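Bench notebook, January

Control boxes, small parts and trays

Started a little after 9. Zainab had already cleared the end of the bench by the white desk, so I went straight to the job left over from last time: sorting out the push-button boxes from the Hitdale order and deciding how we keep them with their loose parts.

The order is number 3877. Paper copy is in the front pocket of the Parisi binder, behind the delivery note. The note calls everything "stations, assorted" – no help at all. I wrote the layout on the back in pencil so we don't have to go through this again.

Layout for the four-control type, starting at the far end when the stop button is toward you: selector, green push button, red push button, emergency stop. Please use that order in the notes. Áine Tully has been writing hers from the stop end, and when I tried to match her page to mine I lost half an hour before I saw why.

Trays are the Plastgate ones. Blue is for the box being looked at plus whatever small part goes on the same sheet. Red is for finished work and starts the session empty. The gray table stays for trays only, mouse and keyboard stay on the desk to the right.
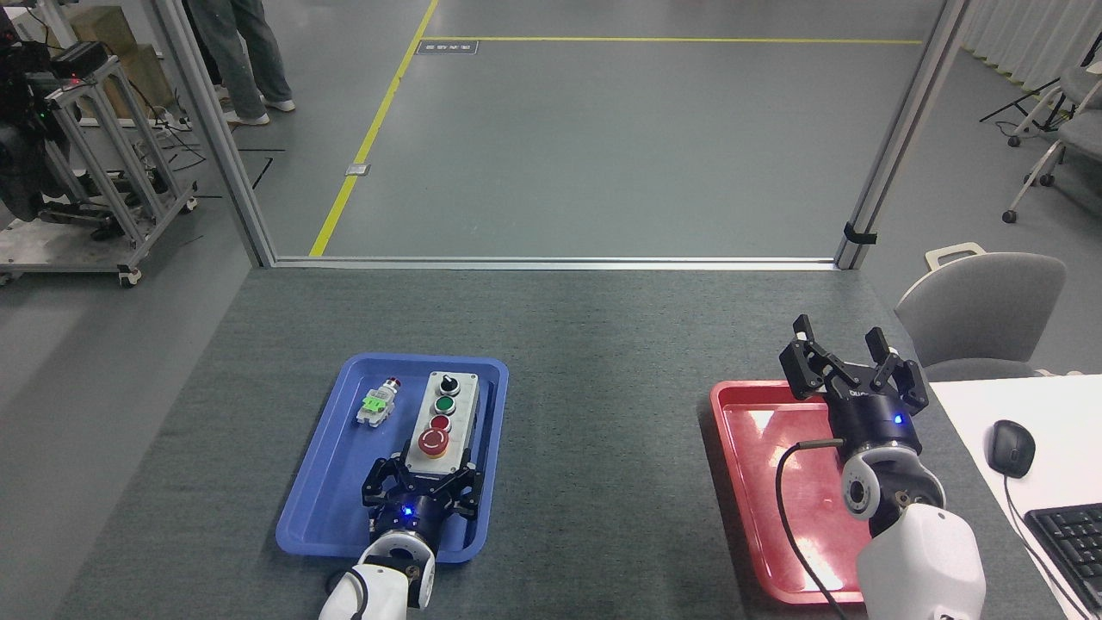 Control box and the small loose part, both in the blue tray.

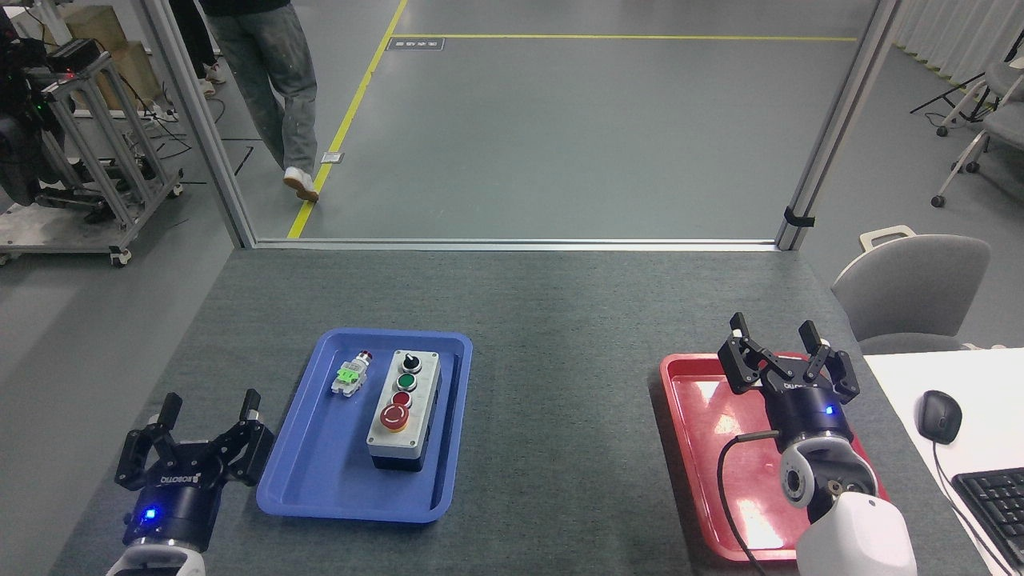

The small parts are the real nuisance. The Tundudton catalog lists something close under 861, but their drawing has no dimensions on it and I don't want to order against a guess. Zainab is going to call them and ask for a proper sheet. Until then, no part number goes on the label, just "loose, see 3877."

Labels: tried the paper ones on a spare tray and they lift at the corners. The cloth tape holds better and takes marker fine. Put it on the short side of the tray, not inside the rim, where it gets rubbed.

Checked continuity on a spare contact block while I was at it. Normally open side fine. Normally closed side read nearly open until I tightened the terminal screw, then fine. Probably worth going over the terminal screws on all of them before anything is wired.

Stopped at 11:40 for the delivery.

Still to do:
Get the Tundudton sheet (Zainab)
Terminal screws, all boxes
Ask Áine to redo her page in the new order
More cloth tape, black marker is nearly dry too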